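**Stosatance will stop sending small laundry out of town**

The town of Stosatance will open a shared laundry for its guesthouses and small restaurants in January. The decision was made last month after a long discussion at the town hall, and the work on the building has already started.

Until now, most of the small businesses in Stosatance have sent their sheets, towels and kitchen cloths by truck to Lerholm, on the other side of the pass. In summer this works well enough. In winter the road is often closed for a day or more, and then the guesthouses must either wash everything in their own kitchens or ask the guests to use the same towels again.

"Last winter I had a full house and not one dry towel," said Ilze Eglītis, who has a guesthouse near the lower bridge. "I hung them over the stove, over the chairs, over the door of my own bedroom. The guests were kind about it, but I did not sleep much that week."

The new laundry will be in the old dairy on Stubbs Street. The dairy closed many years ago, but the building has a good floor with drains, high windows, and a water pipe which is larger than those in the houses next to it. The town owns the building already, so there was no need to buy land. A part of the roof has to be repaired before the first snow, and this is the work that people can now see from the street.

There will be 6 large washing machines and 2 dryers in the beginning. A room at the back, where the cheese was once kept, will be used for ironing and folding. According to the plan, 10 people will have work in the laundry, most of them for half of the day. The first positions will be announced on the board outside the town hall and also in this newsletter.

Roman Rutkowska, who prepared the plan for the town, said that the number of machines was the most difficult question. Some owners wanted more, because all of them change their beds on the same morning. Others were afraid that the machines would stand still in the quiet months and that the price would go up for everybody.

"We looked at how much washing leaves the town in a normal week, and we looked at the worst week of the summer," he said. "We chose something between these two. If it is too small, there is place for more machines along the north wall."

In total 91 businesses received a letter with questions in the spring. Almost all of them answered. The letter asked how many bags they send, how fast they need them back, and what they are not satisfied with today. The most common complaint was not about price. It was about towels and cloths which come back gray, or which come back in the wrong color, or which belong to someone else.

For this reason the laundry will ask every business to sort its own things before bringing them. Bed linen goes in one bag and bath towels in another. Kitchen cloths must always be separate, and the same is true for microfiber cloths. These should not be washed together with cotton, as they pick up lint and after that they clean badly. They should also be washed without fabric softener and dried at low heat. Sabina Rusnák, who has worked in hotel laundries for most of her life and will lead the new one, asks the businesses to begin with this sorting already now, so that it becomes a habit.

She also recommends that each kind of cleaning has its own color. One color is used for the bathroom, another for the kitchen, a third for windows and mirrors. Many guesthouses do it in this way today, but everyone has chosen the colors by themselves, and it becomes confusing for cleaners who work in several houses. A common list will be sent out before the opening. Old cloths in other colors do not have to be thrown away and can be used until they are worn out.
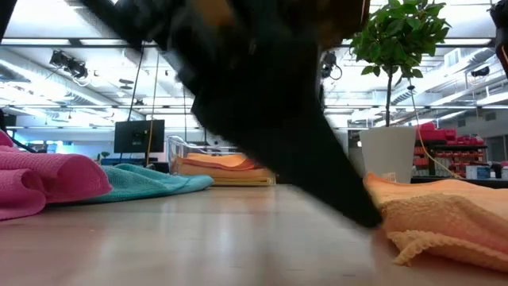
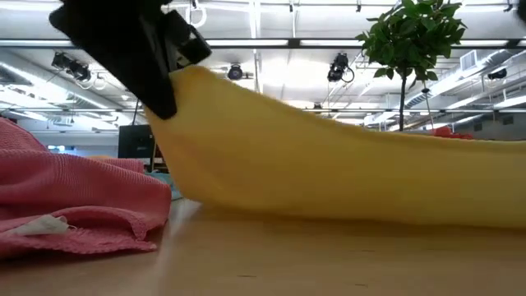
The price has not been finally decided. The town wants to charge by weight, with the same price for large and small customers. Herman Sinaga, who owns the restaurant Skako, thinks this is fair but would like to see a lower price for those who bring their bags in the evening, when the machines are less busy. His restaurant uses a great number of napkins and aprons, and he does not need them back before the next afternoon. The town has promised to look at his suggestion before the price list is printed.

Not everybody is happy with the project. Some neighbors on Stubbs Street are worried about the noise and about the delivery cars, which will have to turn in a narrow place beside the school gate. Oľga Ondrejka, who lives in the house opposite the dairy, came to the town hall with a letter from several families on the street. They ask that no cars come before seven in the morning, and that the dryers get their air outlet on the river side of the building and not toward the gardens.

"I am not against the laundry, I remember when this street smelled of milk and there were people in it all day," she said. "But we have small children here now, and we want the thing to be done properly."

The town has agreed to the request about the air outlet. The question of the cars is still open. One possibility is to let them drive in from the river road, but then the old gate must be made wider, and the wall beside it is protected. An answer is expected before the end of the autumn.

Private persons will also be able to use the laundry for large items such as blankets, curtains and rugs. This will be possible in the afternoons, and it must be booked in advance by telephone. Ordinary household washing will not be accepted in the first year.

Businesses that did not receive the letter in the spring, or that have changed owner after it was sent, can leave their name at the desk in the town hall. The desk is open until four in the afternoon and is closed during lunch. Those who have a contract with the laundry in Lerholm should check how long before the end it has to be canceled.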